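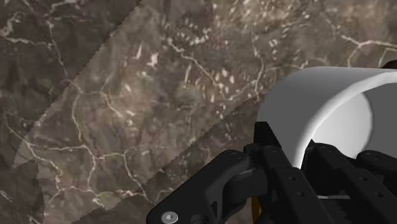 Week three of the cell at Condmont

The simulator has been on the second monitor in the planning office since April, and most of us have stopped looking round when it runs. What follows is mainly for the people at Kidari who asked how it has changed the shifts.

Sellell supplied the arm and the model of it. Every grip is tried in software first, and a part number is only released to the floor once it has passed 40 runs in a row. Of the 1366 part numbers on our list, 971 have been released. The rest are still packed by hand, mostly the thin-walled sleeves and anything with a lip.

The packing bench used to have 11 people across two shifts. It still does, but the work is different. Four of them now spend the morning on grip files: setting the approach angle, closing width and finger force, then reading the log to see where a run failed. The pay grade was changed for those four and left alone for the other seven, and that has caused more argument than the machine has. I think the seven have a point. They clear the jams, and clearing a jam safely takes as much knowledge of the parts as writing a file does.

Some practical notes:

The Takács feeder presents cylinders at a slight skew. We correct for this in the grip file - do not shim the feeder.

Surface texture in the simulator is cosmetic. Friction is a separate setting and has to be entered for each material.

Late shift may stop the cell for any reason and need not write it up until the end of the shift. This was the bench's own request and it has been kept.

The noise is lower than expected. The walking is worse, as the finished trays now come out at the far end, and we have asked for a second trolley. The layout is up for review on Monday.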